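Farnia Plant Names

README, version 2
Last updated 2024-11-11

What is in this package

A list of common names for garden and wild plants, matched to their botanical names. It was built for people who label things: seed swaps, school gardens, small nurseries, craft sellers. The main table has 200 plants. Most have more than one common name, and some names point to more than one plant. Those cases are kept in and marked.

Files

names.csv: one row per common name
plants.csv: one row per botanical name
sources.txt: where each name was collected
changes.txt: what changed since version 1 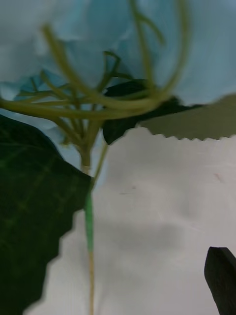

Both tables are UTF-8 with commas between fields. Names that contain a comma are in double quotes. If your spreadsheet program shows odd characters in the accented names, import the file and set the encoding by hand.

Columns in names.csv

common_name: as written in the source, lower case except for proper names
plant_id: matches plant_id in plants.csv
region: the area where the name was collected, blank if unknown
shared: yes if the same common name is used for another plant in the list
source_id: matches a line in sources.txt

Columns in plants.csv

plant_id: a number, never reused
botanical_name: genus and species, no author
family: plant family
habit: tree, shrub, vine, herb or grass
old_names: earlier botanical names, separated by semicolons

How the names were collected

Names came from printed seed lists, garden club newsletters and label sets from two nurseries, Urero and Brallent. The Urero labels were typed in by hand in August. The Brallent labels arrived as a text file and needed little work beyond fixing line breaks. Spelling was left alone unless it was plainly a typing mistake. Changes of that kind are listed in changes.txt with the old spelling.
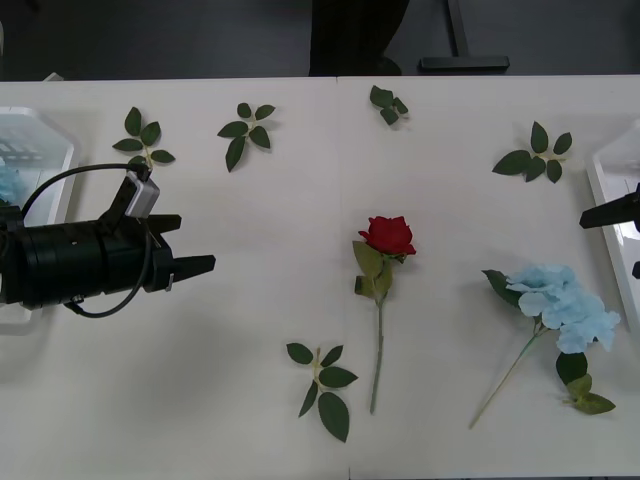
White tabletop with a seam down the middle.

Shared names

About 115 common names are used for more than one plant. "Bluebell" and "dusty miller" are typical. If you print labels straight from names.csv, filter on the shared column first and add the botanical name to those labels. The table does not say which use of a name is the right one.

Known problems

Region is missing for all of the Brallent rows.
Cultivar names were dropped, so different forms of one species share a row.
Some families follow older books. A check against a current source is planned.
Hybrids are written with a plain letter x.
The habit column is coarse. Bulbs are under herb. 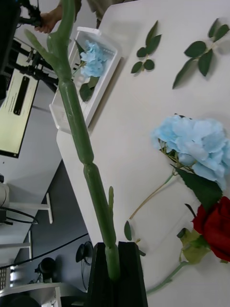 Green artificial stem in a black holder.

Use and credit

Free to use, change and share, including for paid work. Please credit Farnia Plant Names and give the version number. If you pass on a changed copy, say that it was changed.

Corrections

Send the plant_id, the name as it stands and the name as it should be, with a source if you have one. New names are welcome for plants already in the list. Requests for new plants are held for version 3.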